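スロットのフリースピン中に通信が切れたら、当たり分はどうなりますか?

オンラインスロット・ゲーム全般の相談広場 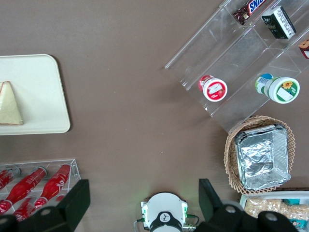

Cyril Whitlockさんからはすぐに、まず履歴画面を見てください、話はそれからです、と返信をもらいました。見ました。見たうえで分からなくなったので、ちゃんと質問として書き直します。長いです、すみません。

遊んでいるのはZerksteadという無料コインのスロットアプリです。換金はできないやつで、毎日もらえるコインをちまちま回して楽しんでいます。機種は「Chuang」ばっかりです。赤い提灯が三つ並ぶとフリースピンに入るあれです。音楽が好きで、もう去年の10月からずっとこれしか回していません(他の台も試したんですけど、リールの止まる音が軽くてどうも合わなくて)。

で、ゆうべのことです。ひさしぶりにフリースピンに入りまして、しかも途中で提灯がまた揃って回数が追加されたんです! もう一人で声を出してしまいました。そこまでの合計が画面の下に出ていて、1,411コインでした。これはしっかり覚えています。で、残りあと2回というところで画面が固まって、「接続を確認しています」のくるくるが出て、そのまま落ちました。うちの回線は夜になるとときどきこうなります。

慌ててアプリを立ち上げ直したら、普通にロビーに戻されました。Chuangに入っても、いつもの通常画面です。フリースピンの続きは始まりません。ああ消えた、と思ってがっかりして寝たんですが、朝になって残高を見たら、なんだか増えているような気がするんです。でも落ちる前の残高を控えていなかったので、「気がする」としか言えません。

それでCyrilさんに言われた履歴画面です。該当の時間のところに一行だけあって、獲得が3,557と書いてありました。え、1,411じゃないの? しかも残りの2回を私は見ていません。見ていない2回でそんなに当たることってあるんでしょうか。それとも別の何かと足された数字なんでしょうか。

聞きたいのは、

落ちたあとの残りの回転は、見ていなくても裏で回っているものなのか。
履歴の数字を信じていいのか。
もし続きを自分の目で見たかったら、何か方法があるのか。

です。コインそのものより、せっかくの追加フリースピンの最後が見られなかったのがくやしくて。同じような経験のある方、教えてください。機種はスマホ、アプリは昨日の時点で最新にしてあります。

Cyril Whitlock

履歴、見てくれたんですね。さっきは一行だけの返信で愛想がなくてすみません、移動中だったもので。改めてちゃんと書きます。

先に答えから言うと、その3,557は信じて大丈夫だと思います。

この手のアプリのスロットって、リールが目の前で回っている最中に当たり外れを決めているわけじゃないことが多いんですよ。ボタンを押すとアプリがサーバーに「回します」と伝えて、サーバーが結果を決めて返してくる。画面で回っている絵は、もう決まった結果をそれらしく見せている演出なんです。夢のない話ですけど、通信が切れたときにはこの仕組みに助けられます。

フリースピンの扱いはアプリごと、機種ごとに違っていて、私が遊んできた範囲だと大きく分けてふた通りありました。ひとつは一回転ごとにサーバーに聞きにいくタイプ。これだと切れたところで止まっていて、次にその台に入ると「続きから始めます」と出て、残りが再開します。もうひとつは、フリースピンに突入した瞬間に最後の一回まで全部まとめて結果が決まっていて、あとは順番に見せているだけのタイプ。後のほうだと、途中で落ちても合計はもう確定しているので、しばらくすると残高に足されて終わりです。

ロビーに戻されて、Chuangに入り直しても再開しなかった。でも履歴に獲得が一行で載っている。となると、後のほうのタイプと考えるのが自然じゃないでしょうか。

数字が合わない件ですが、1,411は落ちる前の時点の途中経過ですよね。3,557から引くと2,146で、これが最後の2回分という計算になります。見ていない2回でそんなに、と書かれていましたけど、Chuangのフリースピンって後半に倍率が上がっていきませんか? 追加が入ったあとなら倍率もそれなりに育っていたはずで、最後にどかんと来るのは別におかしくないです。私も最後の一回で全部ひっくり返ったことがあります。あれは気持ちよかった!

ただ、もうひとつ可能性があって、フリースピンのきっかけになった通常回転の当たりが、履歴では合算されている場合です。提灯が三つ揃うとそれ自体にも配当がつきますよね。画面下の合計にはそれが入っていなくて、履歴には入っている、という台もあります。履歴の行を長押しすると内訳が開くアプリもあるので、一度やってみてください。Zerksteadの今の版でできるかどうかは、手元に入れていないので分かりません。

続きを見る方法は、残念ながら、まとめて決まるタイプだと難しいです。「リプレイ」という丸い矢印のボタンが履歴の横にあれば見返せるんですが、これもあったりなかったりです。

あと、これは次のための話。フリースピンに入ったら、始まる前の画面を一枚スクリーンショットしておくといいですよ。残高と時刻が両方写るので、問い合わせるときに話が早いです。私は癖になってしまって、スマホの写真がスロットの画面だらけです。家族には見せられません。

Lionel Parsons

自分も落ちたことある。

Chuangじゃなくて「Pisden」っていう台だけど、同じアプリ。そのときは再起動したら続きから始まったよ。だからZerksteadが全部まとめて決まるタイプっていうのは違うと思う。台による。

回線が悪いなら、夜に回さなければいいのでは。あと演出を早送りの設定にすると、切れる前に終わることが多いです。設定の歯車、音量の下。音楽が好きならいやかもしれないけど。

問い合わせはしたけど返事は定型文でした。期待しないほうがいい。

(質問した人の追記)

お二人ともありがとうございます! 早い!

履歴の行、長押ししてみました。開きました! 小さい字で内訳が出て、「通常」と「フリー」に分かれていて、Cyrilさんの言うとおり提灯の配当は通常のほうに入っていました。ただ合計欄の3,557は両方を足した数字みたいです。だから最後の2回で2,146まるまる当たったわけではなくて、そこから提灯の分を引いたのが本当のところ、ということですよね。それでも十分大きいです。見たかったなあ……。

リプレイのボタンは探したけれどありませんでした。丸い矢印があった!と思って押したら、ただの画面更新でした。

Lionelさん、Pisdenは再開するんですね。台によって違うというのは知りませんでした。早送りはたしかに音楽が途中で切れてしまうので、普段は使いたくないんですが、フリースピンで残り少なくなってから切り替えるのはありかもと思いました。途中で変えられるのかな。今度入ったらやってみます(次がいつになるやら)。

夜に回さない、は無理です。夜しか時間がないので。

Cyril Whitlock

内訳、開いてよかったです。そして台によるというのはLionelさんのおっしゃるとおりで、私の書き方が大ざっぱでした。同じアプリの中でも作っているところが違う台が混ざっていたりするので、「アプリごと」より「機種ごと」と思っておいたほうがよさそうです。

早送りの切り替えですが、フリースピンの最中は歯車が灰色になって押せない台が多いです。もしそうだったら、リールの上を軽くたたくと一回分だけ早く止まることがあるので、そっちを試してみてください。音楽は切れないはずです。

Lionel Parsons

Chuang、いま入れて見てみた。フリースピンまだ来ないから歯車のことは分からない。来たら書きます。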